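Section 4: Fitting the Produm paper towel holder

The box says this goes up in a minute. Allow longer, and don't believe the bit about "any surface" either.

1. Wipe the spot with methylated spirits. The leaflet says a damp cloth will do. We wouldn't trust it.

2. Let the surface dry completely. Leave it for 5 minutes, more in a humid kitchen.

3. Mark the height in pencil. Check that the cupboard door still clears a full roll, which is fatter than you'd think.

4. Peel one corner of the backing and line up that edge before you peel the rest. You get one go at it.

Caution: The adhesive pads are rated to 3 kg. We have seen no test to back up that figure, so treat it as the maker's hope and hang nothing but towels.

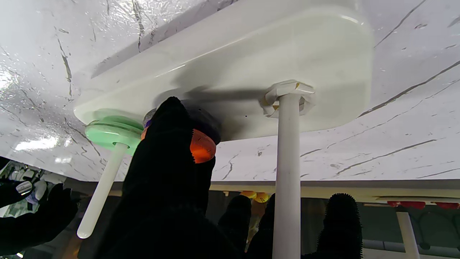
Brito wrote in to say the pads let go over painted plaster within a month, and that screws should be the first choice on anything but tile or stone. Fair enough. For painted walls, skip step 4 and go to Section 5.

5. Press hard for 50 seconds. Count it out, as most people stop early.

6. Leave it bare overnight. The leaflet claims you can load a roll straight away, but it also claims the pads come off without a mark.

Note: Farton and Zarnthorpe rolls are sold as standard width. Measure the tube yourself before buying a bulk pack.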